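**Villalba Clothing Exchange** – Feb 18, 2018

1/ The Villalba Clothing Exchange will reopen its sorting room tomorrow morning. This thread sets out how donated T-shirts are to be folded, labelled and stored from now on. Please read it to the end before your next session.

2/ The exchange received 3,031 garments last year. T-shirts made up the largest single group, and they were also the items most often returned to the sorting tables for refolding. The new procedure is intended to reduce that second handling.

3/ All T-shirts are now to be folded on the tables and placed upright in the drawers. Flat stacks are no longer used in the main room. Visitors looking for one size tended to pull from the bottom of a stack, and the rest of the pile had to be done again.

4/ Before folding, lay the shirt face down and smooth it from the collar towards the hem with the flat of the hand. Check the underarms and the neckband. Any shirt with a hole, a stain or a missing size label goes to the mending shelf and should not be folded.

5/ Bring each side in to the middle so that the edges meet behind the collar. Turn the sleeves back on themselves. The result should be a long strip of even width – if one side is wider than the other, open the shirt and begin again.

6/ Fold the strip from the hem upwards in 3 stages. The finished shirt should stand on its edge without support. Heavier cotton may need pressing down gently between folds.
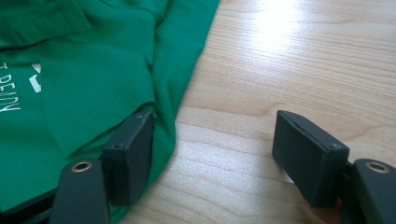

7/ Printed shirts require one further step. Where there is lettering or a design on the front, part of it should remain visible on the upper edge once the shirt is in the drawer. Visitors search by colour first and by print second, and a hidden print means that the shirt will be taken out and unfolded.

8/ Prints should never be folded face to face. Older transfers can stick together in a warm room, and several shirts were lost in this way in June. If the design is very large, fold it outwards and accept a slightly thicker bundle.

9/ Drawers are arranged by size and then by colour, from light to dark. Greens are kept between the yellows and the blues. Shirts of more than one colour are placed according to the colour of the body, regardless of the sleeves or the print.

10/ Each drawer holds 70 adult shirts. Please do not exceed this number. Overfilled drawers are difficult for children and older visitors to open, and the runners on the lower row have already been replaced once.

11/ We have received several questions about team and event shirts. These are accepted in the usual way. Shirts bearing a person's name or a school crest are set aside and offered back to the club or school before they are put out.

12/ Children's T-shirts follow the same method with one fold fewer. Sizes under two years are rolled and kept in the Pludoneo boxes by the window. Vests and long-sleeved tops are not covered by this thread and remain on the hanging rails.

13/ Table surfaces are to be wiped with a dry cloth at the start and end of each session. Please do not use spray polish. It leaves a film that transfers to white cotton, and washing does not always remove it.

14/ Tape and pins should also be kept off the tables. Size labels are written at the counter and attached there, once the shirt has been folded and checked. Sizes are given as small, medium, large and extra large, whatever the maker's own label may say – please hold the shirt against the measuring card if you are unsure.

15/ The room at Narkine Street now has space for 244 folded shirts in reserve. Once the reserve is full, further donations will be sent to our partner store in Skurimitz, which has asked in particular for plain adult shirts in medium and large.

16/ Donors can help by washing and drying items before bringing them in, and by leaving them unfolded in an open bag. Shirts folded at home are welcome, but they will be opened for checking and folded again.

17/ Practice sessions in the new method will be held before opening on each day this week. No booking is required. Those who have worked at the exchange for many years are asked to attend as well, as the order of the folds has changed.

18/ Questions about the procedure should be addressed to Kelly Bainbridge, Sorting Room Manager, at the counter or by reply to this thread. Replies will be read on weekday mornings.

19/ Correction to post 12: the boxes for sizes under two years are now beside the door. The shelf by the window is reserved for mending.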